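약 상자에는 무엇을 크게 적어야 하는가

2026년 7월 17일

집에 있는 약 서랍을 정리하다 보면 이름만 보고는 무슨 약인지 알 수 없는 것이 꽤 나온다. 상표는 또렷하게 찍혀 있는데 정작 이것이 배탈에 먹는 약인지 콧물에 먹는 약인지는 상자를 돌려 옆면의 작은 글씨를 읽어야 나온다. 설명서가 남아 있으면 다행이고, 낱알 포장만 고무줄에 묶여 있으면 인터넷에서 이름을 찾아보는 수밖에 없다. 나는 이것이 소비자의 부주의만으로 생기는 일이라고 생각하지 않는다. 포장을 만드는 쪽에서 무엇을 앞에 두고 무엇을 뒤로 미룰지 정한 결과이고, 그 순서는 바꿀 수 있다.

이 글에서 하려는 주장은 단순하다. 처방 없이 살 수 있는 가정용 약은 상자의 가장 넓은 면에 용도를 가장 큰 글씨로 적어야 한다. 제품명은 그다음이어도 된다. 성분과 용량은 용도 바로 곁에 있어야 하고, 사용 기한은 손톱으로 긁힌 자국 같은 인쇄가 아니라 읽을 수 있는 글자여야 한다.

나는 생활용품 포장의 문구를 다듬는 일을 오래 했다. 세제, 건전지, 반창고, 방충제 같은 물건이었다. 약 포장은 직접 맡은 적이 없으니 이 글은 약에 관한 전문가의 의견이 아니다. 다만 작은 면적에 글자를 배치하는 사람이 어떤 압력을 받는지는 안다. 회의실에서는 언제나 상표가 먼저다. 상표의 크기를 줄이자는 말은 안건으로 올라가기도 어렵고, 올라가도 다음 회의로 넘어간다. 용도는 누구나 알 것이라는 가정 아래 조금씩 작아진다. 한 번 작아진 글자가 다음 개정에서 다시 커지는 경우를 나는 거의 보지 못했다.

세제라면 그래도 큰 문제가 없다. 주방세제와 섬유유연제는 통의 모양이 다르고, 대개 쓰는 자리에 놓여 있다. 약은 사정이 다르다. 상자의 크기와 모양이 서로 비슷하고, 한 서랍에 섞여 들어가며, 몇 달이나 몇 년 동안 잊혀 있다가 급할 때 꺼내진다. 꺼내는 사람이 산 사람이 아닐 때도 많다. 아이가 밤에 열이 나서 할머니가 서랍을 뒤지는 상황을 생각하면 된다. 안경은 다른 방에 있고 불은 반만 켜져 있다. 이때 필요한 정보는 상표가 아니다. 어디에 쓰는 약인지, 누가 먹어도 되는지, 한 번에 얼마를 먹는지다.

내 어머니는 한동안 약 상자마다 굵은 펜으로 용도를 적어 두셨다. 머리, 배, 기침, 벌레. 상자의 앞면은 상표와 그림이 차지하고 있어서 글씨는 윗면이나 뚜껑 안쪽에 들어갔다. 이 방법은 효과가 있었다. 나는 어릴 때 약 이름은 하나도 몰랐지만 어느 상자가 배 아플 때 꺼내는 것인지는 알았다. 그런데 가만히 생각하면 이것은 이상한 일이다. 돈을 주고 산 물건에 사용자가 가장 기본이 되는 정보를 손으로 다시 적고 있었던 것이다. 같은 일을 하는 집이 우리 집만은 아니었을 것이다.

용도를 앞세운 포장이 없는 것은 아니다. 상표를 찾기도 전에 무엇에 쓰는 것인지부터 눈에 들어오는 상자들이 있다. 어떤 증상에 쓰는지를 표제로 삼고, 바탕과 글자의 색 차이를 크게 벌린 것들이다. 디자인상을 받을 만한 모양은 아닐지 몰라도 서랍 안에서는 이런 상자가 제 몫을 한다. 거꾸로 놓여 있어도 큰 글자는 읽힌다.

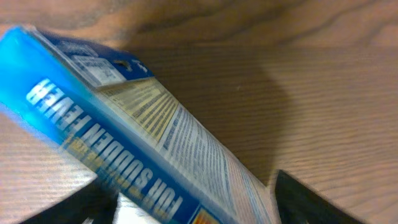 파란 바탕에 흰 대문자로 크게 적힌 "FOR SUDDEN FEVER". 갑작스러운 열에 쓴다는 뜻이다.

물론 짧은 문구에는 위험도 있다. 열에 쓴다고만 적으면 열이 나는 모든 경우에 먹어도 되는 것처럼 읽힐 수 있다. 같은 증상이라도 원인은 다르고, 먹으면 안 되는 사람이 있으며, 이미 먹고 있는 약과 성분이 겹칠 수도 있다. 그래서 나는 용도를 크게 적자는 주장을 할 때 성분 표기도 함께 키우자고 말한다. 감기약과 해열제와 두통약을 따로 샀는데 주된 성분이 같은 경우가 있다. 이름이 다르고 색이 다르면 사람은 다른 약이라고 믿는다. 용도와 성분이 나란히 적혀 있으면 적어도 겹친다는 사실을 알아차릴 기회가 생긴다.

반대하는 쪽의 이야기도 여러 번 들었다. 첫째는 글자가 들어갈 자리가 없다는 것이다. 법으로 넣어야 하는 문구가 많고 상자는 작다는 말인데, 앞의 절반은 맞다. 그러나 앞면에서 실제로 자리를 많이 차지하는 것은 의무 문구가 아니다. 빛이 퍼지는 무늬, 물결, 잎사귀, 알약이 날아가는 듯한 곡선, 그리고 상표다. 이것들을 조금만 줄여도 용도 한 줄이 들어갈 자리는 나온다. 자리가 없다는 말은 대체로 그 자리를 다른 데 쓰고 있다는 뜻이다.

둘째는 모든 상자가 비슷해진다는 것이다. 용도를 크게 적으면 해열제는 다 해열제처럼 보이고 회사마다의 차이가 사라진다고 한다. 나는 이것을 단점으로 보지 않는다. 해열제가 해열제처럼 보이는 것은 좋은 일이다. 회사를 구별하고 싶은 사람은 상표를 읽으면 되고, 상표는 여전히 같은 면에 있다. 비슷해지는 것이 정말 걱정이라면 색이나 글꼴로 차이를 낼 방법은 많다. 이 일은 원래 포장 디자이너가 잘하는 일이다.

셋째는 약사에게 물으면 된다는 것이다. 이 말에는 일리가 있다. 살 때는 물을 수 있고, 물어야 한다. 그러나 약은 살 때만 읽는 물건이 아니다. 약국에서 들은 설명은 집에 오는 동안 절반쯤 흐려지고, 계절이 바뀌면 거의 남지 않는다. 밤중에 서랍 앞에 선 사람에게 남아 있는 설명은 상자뿐이다. 상자는 약사가 없는 시간에 약사의 말을 대신 전해야 한다. 그 일을 하라고 종이에 글자를 찍는 것이다.

시험 삼아 우리 집 서랍을 비워 본 적이 있다. 약 상자와 연고, 파스를 합쳐 모두 16가지가 나왔다. 팔을 뻗은 거리에서 앞면만 보고 용도를 알 수 있는 것을 따로 놓았더니 절반이 되지 않았다. 나머지는 예전에 먹은 기억에 기대거나 상자를 돌려 보아야 했다. 한 상자는 용도를 영어로만 크게 적고 우리말은 뒷면에 작게 붙여 놓았다. 사용 기한은 더 나빴다. 잉크 없이 눌러 찍은 숫자는 불빛을 비스듬히 받아야 겨우 보였고, 접힌 날개 안쪽에 숨어 있는 것도 있었다. 우리 집 하나의 사정이니 통계라고 할 수는 없다. 그래도 다른 집이 크게 다를 것 같지는 않다.

외국에서 사 온 약까지 섞이면 일은 더 복잡해진다. 여행지에서 급히 산 약, 친척이 선물로 준 약, 이사할 때 딸려 온 약이 한자리에 모인다. 모르는 언어로 적힌 상자는 색과 그림으로 짐작하게 되는데, 짐작은 약을 고르는 방법으로 가장 나쁜 축에 든다. 용도를 나타내는 간단한 그림 기호가 나라마다 통하면 좋겠지만 금방 될 일은 아닌 듯하다. 기호는 배워야 읽을 수 있고, 잘못 읽으면 글자보다 위험하다. 배를 움켜쥔 사람 그림은 변비약일 수도 있고 설사약일 수도 있다. 그러니 당장은 글자를 크게 하는 편이 확실하다. 읽지 못하는 언어라도 글자가 크면 사전이나 번역기로 찾기가 쉽다.

비교할 만한 물건으로 소화기가 있다. 소화기는 평소에 아무도 읽지 않다가 가장 급할 때 읽는 물건이다. 그래서 몸통에 사용법이 크게 적혀 있고, 순서대로 그림이 붙어 있고, 제조사 이름은 그보다 작다. 이것을 두고 상표가 손해를 본다고 불평하는 사람을 나는 본 적이 없다. 가정용 약도 성격이 비슷하다. 매일 먹는 영양제는 상표를 크게 적어도 된다. 어쩌다 한 번, 몸이 불편하고 정신이 흐릴 때 찾는 약이라면 소화기 쪽의 규칙을 따라야 한다.

글자 크기만의 문제도 아니다. 금박이나 은박 위의 흰 글씨, 연한 회색 바탕의 노란 글씨, 번쩍이는 코팅 위의 가는 글씨는 크기가 커도 읽기 어렵다. 인쇄소의 밝은 조명 아래서 교정을 보면 이런 문제가 보이지 않는다. 나는 생활용품 일을 할 때 시안을 들고 계단실로 나가곤 했다. 불이 어둡고 그림자가 지는 곳에서 한 번, 안경을 벗고 한 번 읽어 보았다. 이 간단한 시험을 통과하지 못하는 시안이 많았다. 돈이 드는 절차가 아닌데도 업무 순서에 들어 있지 않으니 바쁠 때는 빠졌다. 약 상자라면 이런 시험이 정식 절차에 있어야 한다.

약국 진열대의 사정도 조금은 이해한다. 광고로 익숙해진 이름을 손님이 먼저 찾고, 회사는 그 이름이 멀리서 보이기를 바란다. 그렇다면 역할을 나누는 방법도 있다. 진열대에서 보이는 면에는 상표를 적고, 집에서 눕혀 두었을 때 위로 오는 면에는 용도를 크게 적는 것이다. 서랍에 세워 넣는 집을 위해서는 좁은 윗면에도 한 단어를 적는다. 열, 기침, 설사, 가려움. 어머니가 펜으로 적던 바로 그 자리다. 이 정도의 절충이라면 반대할 까닭이 많지 않다고 본다.

낱알 포장도 빼놓을 수 없다. 상자는 버리고 알약만 남기는 사람이 많으며, 가방에 넣고 다닐 때는 더 그렇다. 그런데 은박 뒷면에는 상표가 무늬처럼 되풀이되고 용도는 한 번도 나오지 않는 경우가 흔하다. 한 알씩 뜯어 쓰면 사용 기한이 적힌 끝부분이 제일 먼저 사라지기도 한다. 되풀이되는 상표를 한 줄 걸러 용도와 성분으로 바꾸면 잉크를 더 쓸 일도 없다. 기한도 양쪽 끝에 모두 찍으면 한쪽을 뜯어낸 뒤에 다른 쪽이 남는다.

소비자가 할 수 있는 일도 있기는 하다. 상자를 버리지 않고, 설명서를 접어 함께 넣고, 산 날짜를 적고, 기한이 지난 것은 모아서 수거함에 가져가면 된다. 나도 그렇게 하려고 노력한다. 다만 이런 권고가 포장의 문제를 대신 해결해 주지는 못한다. 부지런한 사람의 서랍은 원래 덜 위험하다. 포장은 게으른 사람과 지친 사람, 눈이 나쁜 사람의 서랍을 생각하고 만들어야 한다.

제도를 바꾸는 데는 시간이 걸린다. 표시 규정은 여러 부서와 업계의 의견을 거치고, 이미 찍어 둔 상자도 소진해야 한다. 그동안 회사가 스스로 할 수 있는 일이 있다. 다음 개정판을 낼 때 용도 한 줄을 지금보다 키우는 것이다. 규정은 대체로 최소 크기를 정하는 것이고, 그보다 크게 적는 일까지 막는 경우는 드물다고 알고 있다. 한 회사가 먼저 하면 다른 회사도 따라 하기가 쉬워진다.

나는 올여름에 어머니 댁의 약 서랍을 다시 정리했다. 펜으로 적은 글씨는 그대로 있었고, 새로 산 상자에는 내가 같은 방식으로 적어 넣었다. 윗면이 번들거려 펜이 먹지 않는 상자가 있어서 종이테이프를 붙이고 그 위에 썼다. 9월에 다시 가면 테이프가 떨어지지 않았는지부터 볼 생각이다.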